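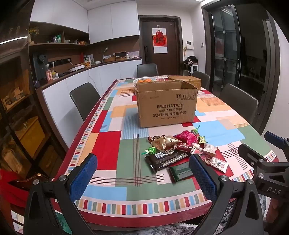
Gripper open over the candy pile, cardboard box behind it.

Segmentation merges wrapped candies into one object, grasp planner then picks the seam

Posted by Milovan Mujić

I'm running the Zuddale grasp planner on wrist camera frames from a hand-held gripper. Single items on a plain surface are fine. With a pile of snacks on our patchwork tablecloth, the mask for the gold foil sweet bleeds into the wrappers next to it, and sometimes into the colored blocks of the cloth. The planner then puts the grasp center between two items. Mask threshold is 0.7 and I have 1,314 frames labeled. No depth camera, color only. Is this a labeling problem or should I change something in the planner config?

Jasmina Georgiev

Both, but start with the masks. Foil picks up the colors around it, so a color-only model will keep joining it to its neighbors. Two things helped on our setup:

Run the segmentation on three or four frames from slightly different wrist positions and keep only the pixels that agree. Reflections move when the camera moves, printed edges mostly don't.

Set merge_adjacent to false in the planner. It is on by default and it joins any two masks that touch, so a pile like yours turns into one big blob before scoring even starts.

For the cloth, label it as its own class — don't leave it as background. We relabeled 80 frames that way and the bleed into the pattern mostly stopped. Check that your finger pads are masked out too. Ours were getting scored as graspable.

Rok Radonjić

just use a plain tablecloth

Ljubica Golob

A plain cloth won't fix the candies merging with each other. I'd add that merge_adjacent is ignored if you load an old config file, so look at the startup log to see which value it really used. I lost an afternoon to that in July.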